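# Nokex 台面操作套件(厨房任务版)

Nokex 是 Burnard 推出的桌面级机械臂套件,面向做家务操作研究的实验室、职业院校和小型开发团队。厨房任务版在标准版基础上增加了一组任务脚本、一套备用指尖和配套的录制软件,适合练习取放、倾倒、开合盖一类动作。

订货号:2054
状态:现货,4 月起按新包装发货

## 套件内容

- 机械臂 2 台(左右各一,可单独使用)
- 黑色二指夹爪,每台一只,出厂已装好
- 备用指尖一包
- 台面夹座与安装螺丝
- 控制盒、电源、急停按钮
- 数据线与扎带
- 录制与回放软件 Rosales,附任务脚本 52 个

锅具、餐具和台面不在套件内,需自备。脚本对器具品牌没有要求,尺寸范围见随附的说明文件。

## 安装

台面要求平整、不晃动,边缘能夹住夹座。建议选浅色、无花纹的台面,相机标定比较省事,调试时也容易看清指尖的位置。

先固定夹座,再装机械臂,最后接线。从开箱到第一次回放脚本,熟悉工具的人半天可以完成。控制盒放在机械臂活动范围以外,急停按钮放在操作者伸手能按到的地方。

夹爪线缆沿连杆外侧走线,弯折处要留余量。扎带不要勒得太紧,腕部转动时线会被拉动。更换指尖前请断电,换完后在软件里重新执行一次零位校准。

## 厨房任务

任务脚本按难度分为入门、常规和进阶三组。入门组以单个物体的抓取和放置为主;常规组加入容器,要求把物体送到指定位置再松开;进阶组需要两台机械臂配合,例如一侧扶住容器,另一侧取放。每个脚本都附有起始摆放图和判定条件,可以直接使用,也可以复制后修改。
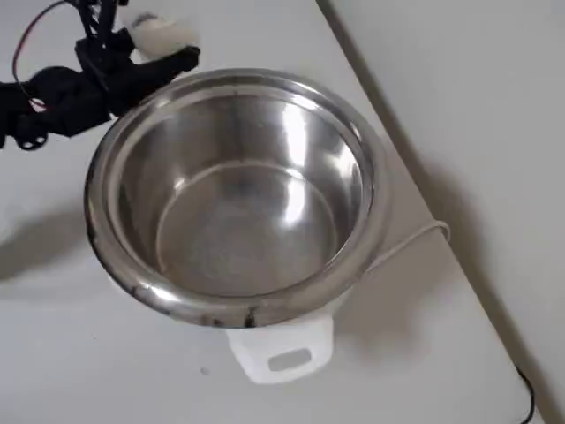
容器类任务里,电饭煲是我们用得最多的器具。开口大,位置固定,摆一次可以连续录很多遍。调试时主要看松开之前的位置:夹着白色小件的夹爪还在内胆左上方的锅沿外侧,从这里松手,物体可能落不进锅里,需要先把放置点往锅口中心移。不锈钢内胆反光强,锅沿上的高光会影响深度相机读数,Rosales 里有对应的遮罩选项,在“感知”页打开即可。

所有电饭煲脚本都在断电、空锅状态下运行。夹爪不防水,也不能接触高温表面,请不要用于正在加热的锅具。电源线要收在机械臂路径之外,脚本不会识别线缆,也不会自动绕开。

## 软件

Rosales 负责示教、录制、回放和导出。示教可以拖动机械臂完成,也可以在界面里逐点输入。录制内容包括关节位置、夹爪开度和相机画面,时间戳统一。回放时可以调低速度,首次运行新脚本请用最低一档。

导出格式在设置页选择。软件不需要联网,升级包从订单页下载。旧版标准套件也能使用这一版软件,但双臂脚本会显示为灰色。

## 使用限制

- 指尖是消耗件,表面磨损后抓取光滑物体容易打滑,应及时更换
- 体积很小、表面圆滑的物体,建议降低闭合速度
- 透明器具识别不稳定,目前没有配套脚本
- 不适合处理食品,也不适合无人看管运行
- 台面上方请避免强光直射

## 保修与配件

整机保修 13 个月,从签收时算起。指尖、扎带和线缆不在保修范围内。自行打印的指尖可以使用,安装孔位图在资料包里,但因自制件造成的夹爪损坏按维修收费。

备用指尖、夹座和控制盒可以单独订购。返修由 Flelledby 服务点受理,寄出前请先拆下夹爪,随机械臂一起装箱,并附上 Rosales 导出的日志文件。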